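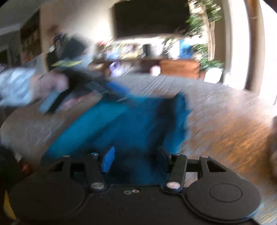
Softener is the first thing to leave out, according to Loubna Kettani, and the reason towels stop absorbing. The coating it leaves on cotton loops repels water, and 30 washes are enough to build it up.

Tülin Çetinkaya, textile technician at the Westthorpe laundry, agrees on the coating but puts dosage first. "Most loads get twice the detergent they need," she says. "The residue stiffens the pile before any softener does."

Her trial in October used unbleached cotton at 300 grams per square meter – one batch at full dose, one at half. 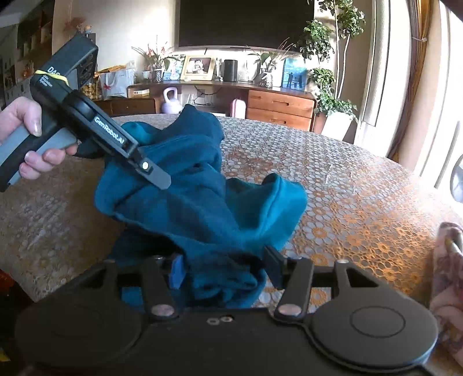
The half-dose batch dried faster and lost less lint over 90 cycles. Çetinkaya now tests at 130 °F and skips softener entirely. Line drying is next on her list.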